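## 4 Simulation starten und Räume anfahren

Stand: 1. Oktober 2026, für die Teilnehmer der Roboter-AG. Dieser Abschnitt setzt voraus, dass Abschnitt 3 (Installation von Kurent) fertig ist und dass Sie sich auf dem Rechner der AG mit dem eigenen Namen anmelden können. Wer noch kein Konto hat, meldet sich bei Imke Schmieder.

In der Simulation üben wir das Fahren in einer Wohnung, bevor eine Gruppe den echten Roboter bekommt. Die Wohnung heißt bei uns „Sang“, weil die Datei so heißt.

### 4.1 Starten

1. Schließen Sie alle anderen Programme. Der Browser darf offen bleiben, aber bitte ohne Video.
2. Öffnen Sie Kurent und wählen Sie im Menü **Szene** den Eintrag **Sang**.
3. Warten Sie, bis in der unteren Zeile das Wort „bereit“ steht. Beim ersten Mal kann das bis zu 60 Sekunden dauern.
4. Tragen Sie im Feld **Startwert** die Zahl 349 ein. Alle Gruppen benutzen denselben Startwert, damit die Ergebnisse vergleichbar sind.
5. Drücken Sie **Laden** und danach **Ansicht > Roboterkamera**.

> **Achtung:** Drücken Sie nicht zweimal auf **Laden**. Das Programm öffnet dann die Szene ein zweites Mal, und beide Fenster reagieren auf die gleiche Tastatur.

### 4.2 Ansichten prüfen

Vor der ersten Fahrt drehen Sie den Roboter mit den Pfeiltasten langsam und vergleichen Ihr Fenster mit den folgenden Ansichten. Kleine Unterschiede im Winkel sind erlaubt.

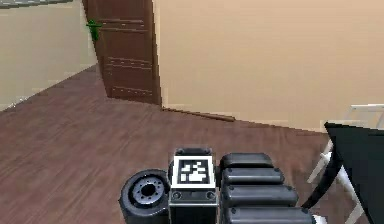
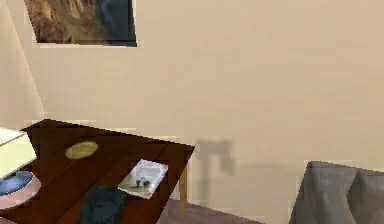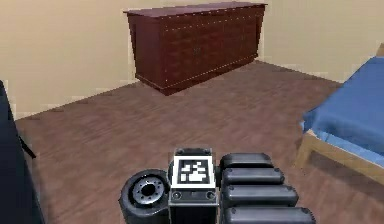
Mwangi Lyimo

Die erste Ansicht zeigt die Tür mit dem grünen Griff. Wenn die Tür bei Ihnen geschlossen ist, wurde eine alte Version der Szene geladen. In diesem Fall gehen Sie zurück zu Schritt 2.

Die zweite Ansicht ist der Tisch mit der kleinen Fotokarte. Vom Roboterarm ist hier nichts zu sehen, und das ist kein Fehler der Anzeige.

In der dritten Ansicht steht die dunkle Kommode hinter der freien Bodenfläche, rechts ist das Bett mit der blauen Decke. Diese Fläche benutzen wir für die Übung in 4.4.

### 4.3 Marker kontrollieren

Auf dem Gehäuse des Greifers ist ein quadratischer Marker in Schwarz und Weiß angebracht, gut zu erkennen in der ersten und in der dritten Ansicht. Das Programm Revus liest diesen Marker und berechnet daraus die Lage des Greifers.

1. Starten Sie Revus, während Kurent weiter läuft.
2. Drehen Sie den Roboter so, dass der Marker vollständig im Fenster ist.
3. Klicken Sie auf **Suchen**. Um den Marker erscheint eine grüne Linie.
4. Notieren Sie die angezeigte Nummer. In der Szene Sang muss es die 26 sein.
5. Speichern Sie mit **Datei > Lage sichern** im Ordner Ihrer Gruppe.

Erscheint keine Linie, dann prüfen Sie zuerst die Größe des Fensters. Ist es zu klein, findet Revus die Ecken des Markers nicht. Hilft auch das nicht, so beenden Sie Revus – Kurent kann offen bleiben – und starten es neu.

**Hinweis:** Die Tabelle mit den Nummern hat Peninah Rotich erstellt. Falls Sie eine andere Nummer bekommen, schreiben Sie ihr bitte mit der Angabe des Startwerts.

### 4.4 Erste Fahrt zur Kommode

1. Stellen Sie die Geschwindigkeit auf Stufe 4. Höhere Stufen sind erst ab Dezember freigegeben.
2. Richten Sie den Roboter auf die Kommode aus, wie in der dritten Ansicht.
3. Starten Sie mit der Taste **R** die Aufnahme.
4. Fahren Sie gerade vorwärts. Korrigieren Sie die Richtung nur mit kurzem Drücken.
5. Halten Sie mit der Leertaste an, bevor der Greifer die Front der Kommode berührt.
6. Beenden Sie die Aufnahme, wieder mit **R**.

> **Achtung:** Halten Sie nach rechts genug Abstand zum Bett. Eine Berührung mit dem Bettrahmen stoppt die Simulation, und die Aufnahme wird nicht gespeichert.

Wenn der Roboter an einem Möbel hängen bleibt, benutzen Sie **Szene > Zurücksetzen**. Der Startwert bleibt dabei erhalten, die Lage aus 4.3 muss man aber neu sichern.

### 4.5 Beenden und abgeben

Schließen Sie immer zuerst Revus und dann Kurent. In der umgekehrten Reihenfolge bleibt eine Sperrdatei im Ordner liegen, und die nächste Gruppe kann nicht starten. Die Sperrdatei löschen bitte nur Kipchumba Kombo oder Imani Mbwambo.

Kopieren Sie die Aufnahme und die gesicherte Lage auf das Laufwerk „Storkov“, Unterordner **Abgabe**. Der Dateiname besteht aus dem Gruppennamen, einem Unterstrich und dem Startwert. Umlaute und Leerzeichen sind im Namen nicht erlaubt.

Weiter mit Abschnitt 5: Tür anfahren und Griff erkennen.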